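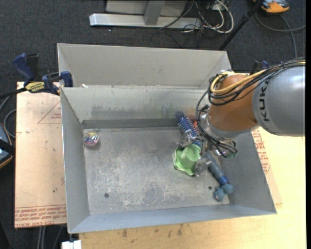

Cirkness Allotments & Gardens Board > General Chat
Thread: Do you wash your seed potatoes or not

biter_of_spuds
Settle something for me. My neighbor at the Sketthorpe plots hoses off her seed potatoes before chitting them. Every one, with a nail brush. I've never washed a potato I intended to bury in dirt. She says I'm spreading scab. I say she's giving a bath to something that is going back in the mud by April.

OduorO
Your neighbor is wrong but she sounds nice. Water plus a cool shed equals rot. I lost 40 of them that way my second year and the smell got into my coat.

mehrangiz_g
I wash mine. Dry them on newspaper for two days afterward and you won't have rot. Oduor, did you dry them?

OduorO
I put them in a bag.

mehrangiz_g
Well.

plot48
Scab lives in the soil, so if your plot has it, your plot has it. Put the brush down and go look at your pH. Mine went too high after I got excited with the lime and the whole crop came up looking like tree bark. They ate fine once peeled.

Chepkoech T.
Depends what's on them. Loose dirt, leave it. If there are black crusty bits that don't rub off, that's scurf, and I'd rather throw that one out than wash it. Also what variety? Some of them scab if you look at them wrong.

biter_of_spuds
Nechyporuk. A guy at the swap table gave me a sack and said it was a good keeper. He also said it was a good cropper, and he said that about the beans too.

Chepkoech T.
Never heard of it. Does it chit?

biter_of_spuds
It has one sprout per potato and they all point the same way. I find it unsettling.

godfrey_m
Been growing for a long time, never washed, never chitted, never had a problem.

mehrangiz_g
Godfrey, last summer you posted 1,037 words about your blight.

godfrey_m
That was blight. We are talking about scab. 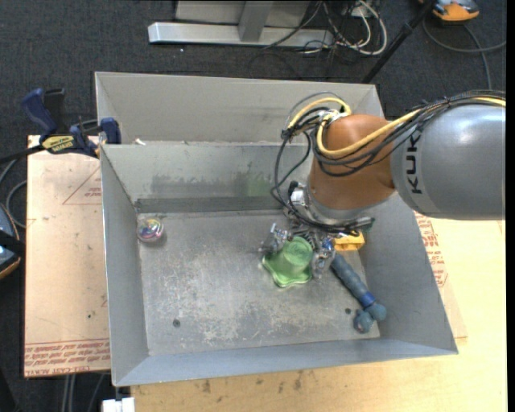 Gray bin, tan table

plot48
Back to watering, which matters more than any of this. Keep them damp for the first few weeks after the tubers start forming. Dry soil at that stage is when scab gets in. I have typed this every spring and I see the thread is already at 2,329 views, so maybe one of you will write it down.

OduorO
How damp is damp?

plot48
Wrung-out dishcloth.

biter_of_spuds
OK. So no washing, but watering. I'll tell her I was half right.

mehrangiz_g
You could try half a row of each and see.

biter_of_spuds
I could, but then I might have to tell her the result.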